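Part 2: Building Your First Watchlist in Tallden

You've made an account and picked a username, so now comes the fun bit! Tallden is where you keep track of every drama you're watching, have watched, or keep promising your sister you'll get to. These steps set up one list from scratch. Have a series in mind before you start, and if you can't choose, go with Watum, the long family saga that half our members seem to be in the middle of.

1. Open the Lists tab and tap New List. Give it a name you'll recognize later. "Friday night weepies" is a perfectly good name, and you can change it whenever you like.

2. Tap Add Title and start typing. Results show up after the third letter. Many dramas go by more than one English title, so if yours doesn't appear, try the original title or the name of a lead actor.

3. Choose your status: Planning, Watching, Paused or Finished. If you pick Watching, Tallden asks for the last episode you saw. Enter the number of the one you finished, even if you're ten minutes into the next (I got this wrong for weeks and kept losing my place).

4. Set your spoiler wall. This is my favorite feature in the whole app! Comments, cast notes and episode titles past your current episode stay hidden until you move your marker forward.

Caution: The spoiler wall doesn't cover cover art. Some posters for second seasons give away a wedding, so turn on Plain Covers under Display if you want to go in fresh.

5. Tap Save. Your list can hold up to 200 titles. When you get to the limit, start a second list and link the two with Join Lists.
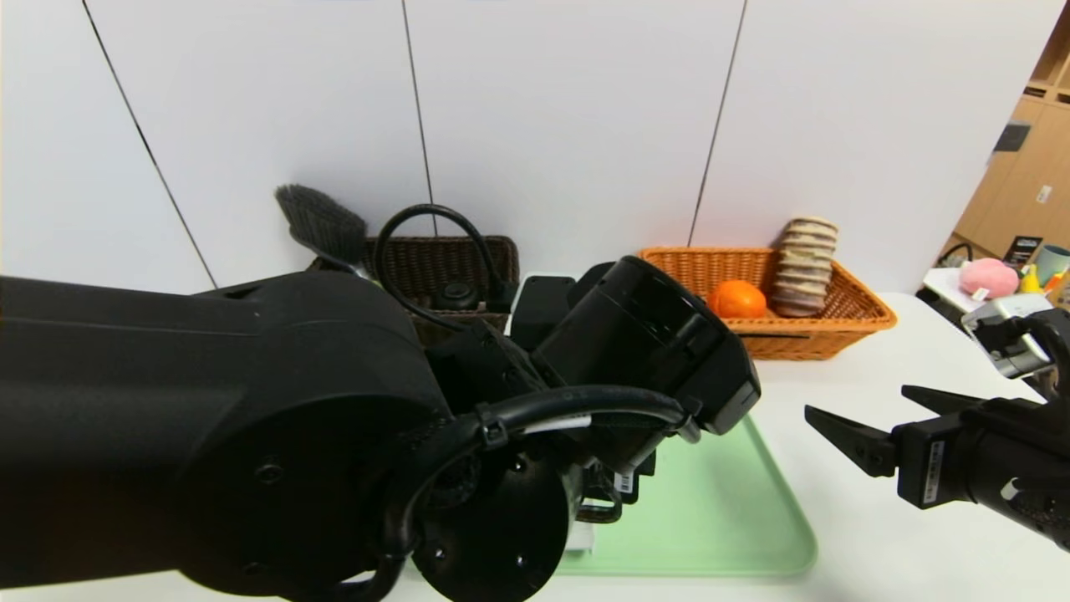 Fig. 7. Two black arms at a tabletop, with a cable looping from the nearer one.

Setting episode reminders

6. Open a title marked Watching and tap the bell. Pick the days and a time. I have mine at 9 p.m., after the dishes, and the little chime makes me grin every time.

7. If a series airs two episodes back to back, switch on Group Alerts. You'll get one reminder for the pair.

Note: Reminders follow the time zone on your phone. If you travel, check them once you land, especially for shows you watch as they air.

Sharing a list

8. Tap Share and choose View Only or Watch Together. With Watch Together, everyone on the list has their own episode marker and their own spoiler wall, so the fast watchers can gush all they want and the slow ones won't see a word of it.

9. Type a short welcome note, then send the link. Links work for 7 days, and you can make a fresh one anytime.

If you'd like a ready-made list to copy, search the public lists for Fergal Doherty. He has nearly 80 family dramas in there, sorted by how many tissues you'll need, and his notes on Guo (start with the second episode, then go back!) are a treat.

Coming over from Clirel? Export your history there first, then go to Part 3, Importing Old Lists.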